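Danko 2 learns when to give up, and its users are grateful

Aug 24, 2025

Stedotberg has released version 2 of Danko, its motion planner for robot arms, and the headline feature is that it now stops. The old release, shipped in March, was known for its persistence. Asked to reach something it could not reach, it would go on looking for a path until somebody closed the laptop.

The new planner gets 30 seconds. After that it reports failure, names the joint or the obstacle it holds responsible, and hands control back to the task script. Stedotberg calls this "bounded search." Users on the project's forum have been calling it "finally" – the request had been open long enough to collect 59 replies, several of them from the same person.

The rest of the release is aimed at bin picking, a job that looks simple until a wrist meets a wall. Grasp poses are now checked against the sides of the container before any path is planned, where the old version planned first and discovered the sides later. Containers can be described by their inner dimensions, and the planner keeps a margin that shrinks as the fingers go down. Anyone who wants the old behavior can switch it back on with a setting named "optimistic."

Most of the testing was done in simulation, where a bent finger costs nothing and the floor never needs sweeping. The team ran 1086 pick attempts on a tabletop setup with a single open bin, changing the starting pose of the arm each time, and has put the logs and the configuration files online with the release.

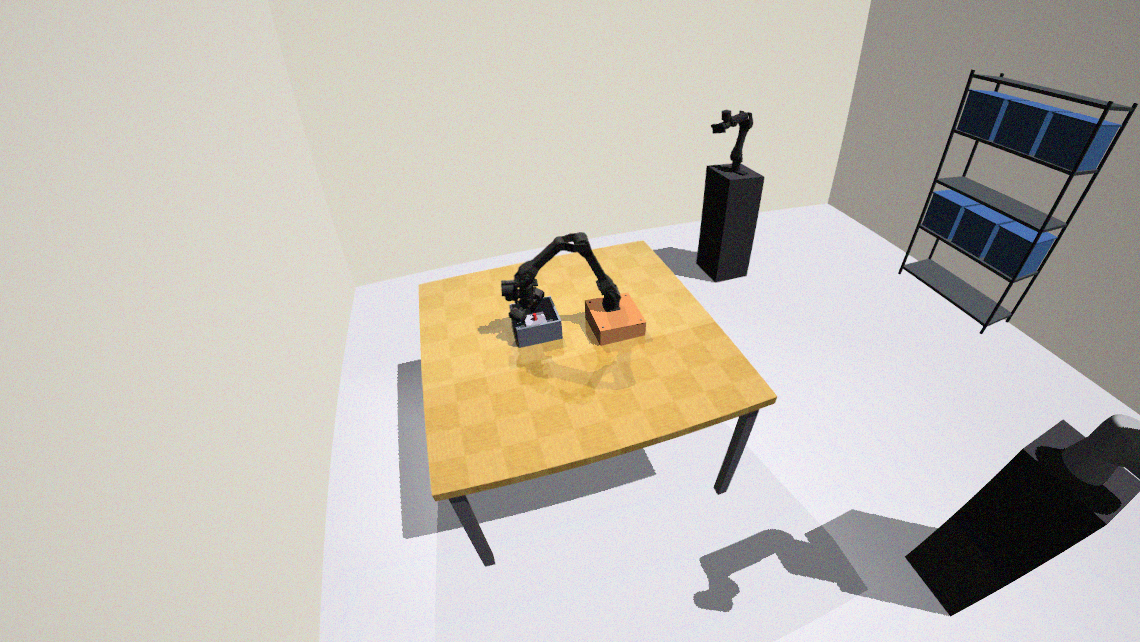
Radek Hubáček was less taken with the logs, writing on the forum that a planner tested against one bin on one table has mostly learned good manners at that table. He wanted to see the margin setting tried with noisy depth data, and asked why the failure report blames the elbow so often when the wrist is usually the guilty party.

Stedotberg conceded the second point within the day. The report names the first joint to hit its limit, even if another one put it there, and a fix is planned. On the depth data the company was vaguer, saying a noise model is coming from its Zuderby office "when it is ready," a date familiar to anyone who follows robotics software.

Version 2 is a free update for existing users. Scripts written for the Irkcombe gripper driver will need their approach distances set again by hand, as the old values were in centimeters and the new ones are in meters. The release notes mention this near the bottom, under "minor changes."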